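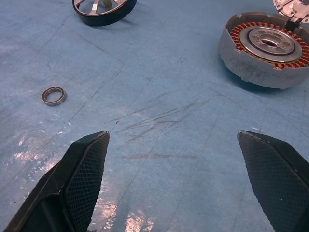

À Bolholm, la pente commence dès la sortie de la gare. Elle explique en grande partie pourquoi les habitants se sont mis au vélo électrique plus tôt que leurs voisins de la plaine, et pourquoi la ville doit aujourd'hui s'occuper de machines qui vieillissent. Les premiers modèles achetés avec l'aide municipale ont dépassé l'âge de la garantie. Certains roulent encore tous les jours. D'autres attendent dans un garage une pièce qui ne se fabrique plus.

Le dernier relevé de la commune donne 3018 vélos à assistance électrique, dont 1703 ont bénéficié de la prime. Le reste a été acheté d'occasion, souvent sans facture ni notice. Or c'est dans cette seconde catégorie que les pannes coûtent le plus cher, faute de savoir quel modèle exact on a entre les mains.
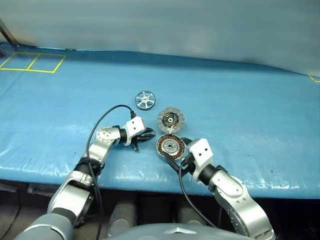
Mirjam Brouwer répare des vélos depuis l'époque où la question de la batterie ne se posait pas. Elle a repris la boutique Haslinger, rue du Moulin, et en a gardé l'enseigne. Dans son carnet d'août, elle a noté 89 entrées, en majorité pour des freins, des rayons et des connecteurs oxydés.

« Les gens arrivent en disant que le moteur est mort. Neuf fois sur dix, c'est un câble, explique-t-elle. Le moteur, il survit souvent au reste du vélo. »

Quand il est vraiment en cause, le problème se trouve en général dans un roulement fatigué ou dans un petit capteur. La pièce vaut quelques euros. Le temps passé à l'atteindre en vaut beaucoup plus, et c'est là que le client hésite. Un moteur-roue d'entrée de gamme neuf se vend parfois moins cher que la main-d'œuvre nécessaire pour ouvrir l'ancien.

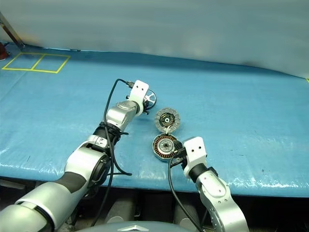
Les fabricants ne facilitent pas les choses. D'une série à l'autre, le diamètre de l'axe change, la fiche passe de neuf à six broches, l'afficheur refuse un contrôleur qu'il acceptait l'année précédente. Mirjam Brouwer conserve donc les vieux moteurs entiers, étiquetés par marque, et puise dedans. Sa réserve occupe la moitié de la cave. Elle l'a proposée à deux confrères de Nalevton, qui lui envoient en échange des roues à rayonner.

La ville, de son côté, a modifié les règles de la prime. Elle peut désormais financer une réparation jusqu'à 100 euros, à condition que le vélo ait plus de quatre ans. Le dossier tient en une page. Les demandes restent pourtant peu nombreuses, et plusieurs commerçants disent avoir appris l'existence du dispositif par leurs clients.
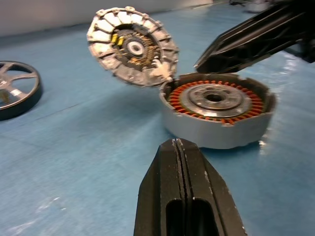

Kurnanbridge, un autre calcul

À Kurnanbridge, de l'autre côté de la vallée, la municipalité a préféré louer. Les vélos lui appartiennent, l'entretien est compris dans l'abonnement et tous sont du même modèle. Les pièces passent de l'un à l'autre sans difficulté. Les usagers se plaignent surtout du poids des cadres et de la selle, jugée trop large.

Le contrat de location arrive à échéance l'an prochain. Rien n'est encore prévu pour les vélos qui sortiront du parc. Mirjam Brouwer a demandé à en récupérer une dizaine pour les pièces et attend la réponse.

Contact | Mentions légales | © Tous droits réservés | Haut de page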